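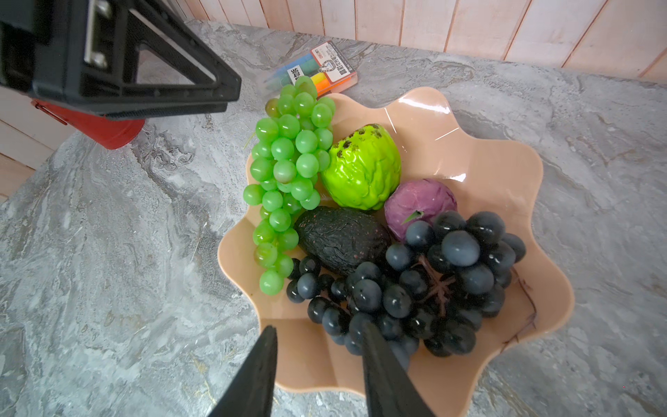
Artificial fruit in a scalloped bowl on a gray marble-patterned countertop.

Tenants in the Trescombe apartments will be allowed to put up their own kitchen storage without written permission starting in July, under new lease terms from the building's owner, Fonala.

The change covers all 221 apartments in the complex. It applies to shelves, rails, hooks and racks that can be taken down again at the end of a lease. Built-in cabinets, plumbing and anything wired to the electric supply will still need approval in advance.

Until now, tenants had to send in a form and a sketch for every item fixed to a wall, including single hooks. Fonala said it received 283 of these requests last year and approved nearly all of them. The company said the forms took up staff time and left tenants waiting, in some cases for more than a month.

"We were reading applications for towel bars," a company spokesperson said. "Most people want somewhere to put their spices, and they can work that out without us."

The kitchens at Trescombe are small. Most were built as a single wall of cabinets with a sink at one end and a stove at the other, and the studios on the lower floors have only one drawer. Tenants have asked for more storage in each of the building's yearly surveys. An earlier plan to add a second row of cabinets was dropped after bids came in over budget.

The new terms are set out on two pages that will be attached to each lease at renewal. Tenants who are in the middle of a lease don't need to sign anything new, and the rule will cover them from the same date. Copies in English, Spanish and Vietnamese will be left in the mail room.

Screw holes are allowed in drywall as long as the tenant fills them before moving out. Holes in tile are not allowed. Nothing may be attached to a door that leads to the hallway, and nothing may hang directly over a stove. Racks must be kept clear of the vent above the window, which supplies fresh air to the apartment.

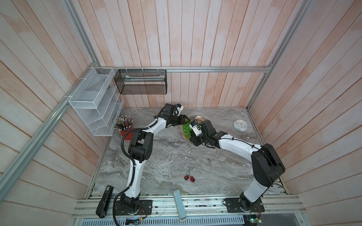
Weight limits were the hardest part to settle, according to the building office, as the walls between apartments are thinner than the outside walls. The final version allows light goods on any kitchen wall and heavier items, such as cast iron pans and small appliances, only on the outside ones. Tenants can spread a load by running one long rail and hanging things from it, the way the black mesh basket hangs on small hooks from the back rail. Cable ties like the white ones on the wire organizer are also permitted, and the office suggests checking them now and then for wear.

Fonala has set a flat charge of $50 for any wall that has to be patched and painted by the building after a tenant leaves. Under the old lease the charge was worked out case by case, and several tenants disputed their bills. The new figure includes labor and paint. It doesn't include broken tile, which will still be billed at cost.

Reaction in the building has been mostly good. One third-floor tenant said she had been keeping her dishes on the floor of a closet and would put up a rack the first weekend she could. Another said he'd already put up two shelves without asking and was glad to be legal.

A few tenants raised noise as a concern. Drilling will be limited to the hours between 10 a.m. and 6 p.m., and the office has asked people to let their neighbors know first. A tenant who works nights said the hours were no help to him, and he'd like to see a sign-up sheet by the elevator. The office said it would consider one if there are complaints.

Nedo, the hardware store across the street from the main entrance, plans to stock more rails and brackets ahead of the change. A manager there said the store already sells a lot of adhesive hooks to people from the building, and gets a fair number of them returned when they come off the wall in humid weather. The store will lend out a stud finder to customers for a day at a time, with a deposit.

Giáp, the cafe on the ground floor, will host an evening session on basic wall fixing before the new terms take effect. It will cover choosing the right anchor, finding pipes and filling holes. The session is free and open to anyone in the building, and tools will be on hand for people to try. Space is limited, so tenants are asked to put their names down at the counter.

The lease change is one of four the company has announced this year. The others deal with bike storage, package deliveries and the length of time a guest can stay. Fonala said it had no plans to loosen the rules on painting, though it has heard from tenants who'd like to pick their own colors.

The company also owns two smaller buildings on the north side of town. Those have older plaster walls, and tenants there will have to keep using the request form for the time being. A contractor is due to look at the walls in the fall.

Questions about the new terms can be taken to the Trescombe office, which is open on weekdays until 5 p.m.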